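Print this page
E-mail this page

4.2 The bed as a sorting table 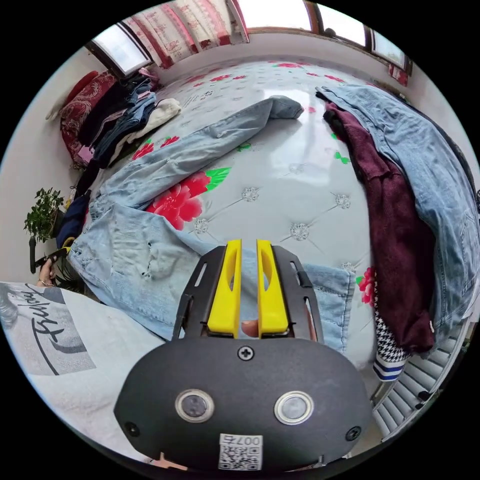 Figure 3. Clothes spread over a made bed, with a folded pile by a red patterned pillow.

When we began our household visits in Catley we had rather expected that people would fold their clothes on tables, or perhaps on an ironing board pulled out for the purpose, and our first interview sheet (drawn up by Yetunde Usman with a good deal of care) had a whole page of questions on just that. We were glad to be put right so early on. In home after home the clothes went on the bed, and the bed was nearly always made first, with the cover pulled straight, before a single garment was laid down.

There is a great deal to be said for it. A bed is wide enough to take a pair of jeans at full stretch, and the folded things can be moved up towards the pillows while the rest waits its turn lower down. Figure 3 shows this sort of arrangement very nicely. The folded pile, with its dark navy, blue denim and cream, is up against the headboard area, and the ripped jeans lie diagonally over the peonies of the bedspread with room to spare. The knitwear and the other denim keep to one side. Several of the people we spoke to called this side "the waiting side", a phrase we liked so much that we have kept it throughout the paper.

Jeans deserve a word of their own. They were the garment most often mentioned when we asked what people began with, and Domnica Avram, who carried out most of the evening interviews, noted how warmly some people defended their own way of doing them (in half and then in thirds, or rolled from the waist, or simply laid over a chair and left). Distressed jeans came up again and again. One mother of two grown daughters told us that she folds hers with the frayed patches inwards so that a toe or a finger doesn't catch in them later, and her elder daughter, listening from the landing, called out that she had never once done so!

Patterned bedspreads were a surprise to us as well. We had wondered whether a busy print with large flowers would make it harder to find a small thing such as a sock, and we put the question to all 12 households in the July round. Most said that it had never troubled them, though two told us they did keep a plain blanket for the purpose. Chiamaka Osagie has since gone back over the interview notes for the earlier rounds, and her reading of them is given in Section 4.3, together with what people said about radiators, chairs and the backs of doors.

E-mail this page
Print this page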